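Folding for the robots: an afternoon at the Kadix open day

Benedek Mészáros has a cold and a sore thumb, and he is still the happiest person in the building. It is the Kadix open day in Prurnetden, the queue goes down the stairs, and he has been talking since the doors opened.

"I could do this all week," he says. "People come in expecting a metal man who makes tea. Then you put a pair of grippers in their hands and they don't want to give them back!"

Mészáros looks after the home tasks group, which teaches machines to handle clothes and bedding. He came to it by way of Gál, where he spent two years on sorting belts for parcels. Parcels, he says, spoiled him. "A box is a box. It keeps its shape while you think about it. A jumper is a different jumper every time you touch it."

The open day is built around that problem. Visitors can watch an arm on the ground floor (the Waltis, an older model that everyone here seems fond of) try to fold tea towels, and when I go past it is on its 31st of the day. A small boy is cheering for it. It folds the towel in half, stops, and seems to think again. The boy groans as if a penalty has been missed.

Upstairs is the part Mészáros really wants to show me. In the demonstrations here a person does the chore with hand-held grippers, and the recordings are used to teach the arms. His colleague Edivaldo Evangelista runs these, and has got through some 80 garments with visitors since morning.

"Coats are the best," Evangelista says, with real feeling. "A shirt, fine, you learn a shirt. But a padded coat is full of air. You squeeze it here and it gets fat over there."
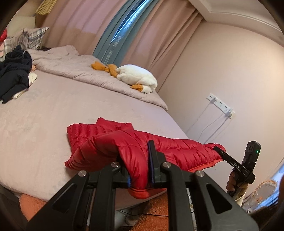

"And you can't cheat with it," he goes on. "With your own fingers you feel the cloth slide, so you grip harder and you never notice you did it. With these you have to look. After ten minutes you start to see how clever your hands are, and I love that moment on people's faces."

I have a go with a cardigan and am hopeless. It takes me 18 tries to get both sleeves in, and Evangelista claps anyway.

Do the bad attempts get thrown out? Mészáros shakes his head. "We keep plenty of them. You dropped the sleeve and then you found it again. That's worth having, the finding it again."

The next open day is planned for September, and he hopes the Waltis will have moved on to pillowcases by then. Evangelista wants duvet covers. They are still arguing about it when the next group comes up the stairs.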